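Chapter 3
Clearing and Laying Out a Shared Table

Most of the work in a small canteen or staff room happens on one table. People eat at it, sort post on it and leave their cups behind. This chapter deals with the long table, and with the order in which it should be cleared.

Leonor Bragança ran the staff room at Kekard, where up to 100 people used the same few tables between noon and two. She cleared from the window end towards the door. Cups went first, then wrappers and other light rubbish, and cloths came last. Ilídio Sequeira, who took over in February, kept her order but moved the bins - a change we return to in section 3.4.

A table by a window needs a little more thought. Strong sun on a white top makes crumbs and pale, see-through items hard to spot, while the shaded part looks cleaner than it is. 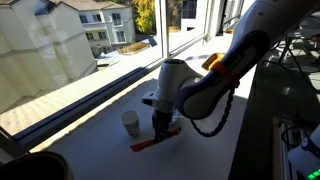

Paper cups should be checked before they are lifted, as a cup with an inch of cold tea in it tips easily. Long, thin items are picked up by the middle. Round containers stay where they are until the rest of the surface is clear.

By the end of the chapter you should be able to clear a table for 33 places and write a simple clearing plan for a room of your own.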